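2 min read

Sorting a Pile of Pens and Markers Before It Takes Over

If your pens are anything like mine, they multiply while you're asleep. I started with one cup on my desk at the Prothero studio, then a second cup, and before long there was a shoebox with close to nothing in it that wrote!

Start by tipping the whole lot out onto a flat surface, the floor if you have to, and spread them so they aren't lying on top of each other. Grab some scrap paper and scribble with each one for 4 seconds. If it still skips, out it goes (be brave, even with the pretty ones). Check that every cap clicks shut.

Now put pens in one group and markers in another, and leave the pencils for a different day. I like a wire mesh organizer on the wall, the kind with slanted compartments, fastened with cable ties so it stays put. Give the ones you reach for daily the easiest slots, and leave 2 slots free for whatever wanders in later. A mesh basket hung alongside is lovely for packets and refills that are too long to stand up anywhere else.

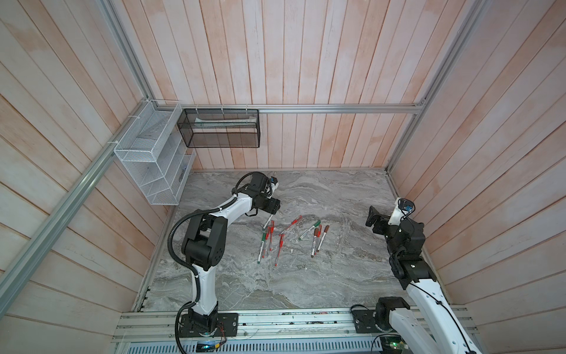
Pens and markers spread out for sorting, with the mesh organizer and basket hung behind.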